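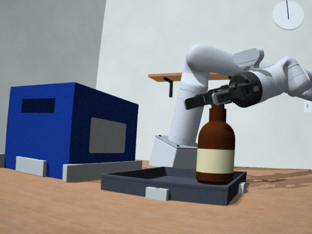 Blue box, dark tray, brown bottle.

Thread on closing stock for small wholesalers. We count twice a year at Cirkden, once in February and once in May, and the same errors come back each time. Notes below, mostly on units of measure.

1/ Decide the counting unit before anyone picks up a sheet. If the ledger carries a line in cases and the shelf label carries it in bottles, the count will be wrong by a factor of the case size. It will also look plausible for the slow lines, where the quantities are small.

2/ Our worst variance last year was a single line from Bagheri. The supplier went from 12 per case to 20 and kept the item code. Purchase price per case went up, price per bottle went down. The system saw only the first change.

3/ Fix for the above: pack size is part of the item key. New pack size, new code. Yes, this splits the sales history. Link the two codes in a parent field and report on the parent.

4/ Part cases. Write them as cases plus units in two separate columns. Do not write decimals. "3.5" on a sheet has been read as three and a half cases and as three cases and five bottles, in the same aisle.
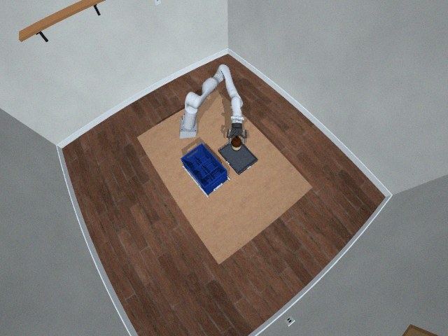
Divided crate and tray on the mat.

5/ Returnable containers are stock if you paid a deposit on them. Put them on their own lines at deposit value, with no margin. Crates held for a customer are a liability on the other side. We had netted the two for years, which hid a shortfall of 27 crates at the Skavolside depot.

6/ Cutoff. Last goods-in number and last dispatch number get written at the top of the first sheet. Anything received after the cutoff goes behind the line and is not counted, even if it is already on a shelf. Move it.

7/ Recounts. We recount any line with a variance over 7 percent or above a fixed cash amount, whichever triggers first. The second counter does not get the first figure. A recount with the old number visible tends to return the old number.

8/ Someone asked about Pulisa. We use it for entry only. It accepts negative quantities without a warning, so export and filter before posting. On the last count that filter caught 11 lines, all of them dispatches booked against the wrong code.

9/ Valuation comes after the quantities are locked. If you adjust both on the same day you will not be able to separate a price error from a count error later, and the auditor will ask you to.

10/ Sheet template has the columns in this order: location, code, pack size, cases, units, counter initials. Location first, so the sheet follows the walk. Sorting by code doubles the walking.

Next thread: damaged goods and when to write them down.

© Cirkden stock notes | Contact | Back to top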